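Ticket 2083 — Water pressure, Gerstead building, second floor
Opened: 26 November 2024
Reported by: Carola Pfeiffer
Assigned to: Mattes Wegener, Grendau Facilities Office

Tenants in Suite 172 report weak flow at both restroom sinks. Hot and cold lines are equally affected. The first floor is normal.

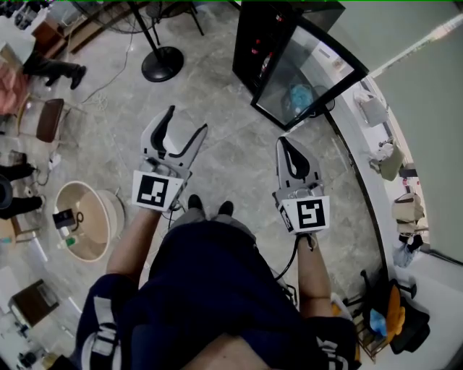
Was the main valve checked?
The main valve was fully open, and the branch valve for the second floor was found half closed.

Branch valve opened and faucet screens cleaned. Flow is normal at both sinks — ticket to remain open pending tenant confirmation.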